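Ticket 302 – Werkstatt Gestow, Greiferbau
Betreff: Linker Greifer verliert Kontakt, angeblich behoben
Status: wieder geöffnet
Gemeldet von: Nahuel Palma

28. April 2026

Der Ticketstand »behoben durch neue Firmware« stimmt so nicht. Ich habe Grurkine 3 auf beide Handgreifer gespielt, und der linke meldet weiterhin sporadisch »Backen offen«, obwohl ich den Griff ganz durchdrücke. Im Protokoll steht dann Fehler 105. Rechts ist bisher Ruhe, was für mich eher gegen einen Softwarefehler spricht, denn auf beiden läuft derselbe Stand.

Versucht habe ich bisher:
Neu kalibriert, beide Seiten. Keine Änderung.
Stecker am linken Greifer gezogen und neu gesetzt. Danach eine Weile gut, dann wieder 105.
Abtastrate gesenkt, wie im Forum von Nornport empfohlen. Bringt nichts, außer dass die Kurve hässlicher aussieht.

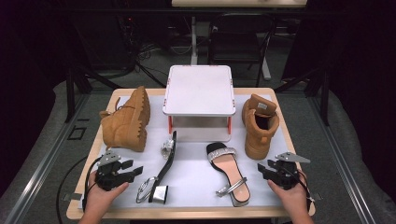
Mein Verdacht bleibt das Kabel. Wenn ich den linken Unterarm drehe, um an einen liegenden Schuh zu kommen, zieht es am Ausgang, und genau dann springt der Wert auf 984 und bleibt dort hängen. Bei stehenden Schuhen muss ich kaum drehen, da kommt der Fehler selten. Kann Zufall sein, glaube ich aber nicht.

Conceição meint, eine Zugentlastung aus dem Drucker reiche. Von mir aus – die letzte ist im März gebrochen. Ich tausche erst die Kabel links gegen rechts. Wandert der Fehler mit, ist die Firmware raus aus der Diskussion. Bis dahin bitte nicht wieder schließen.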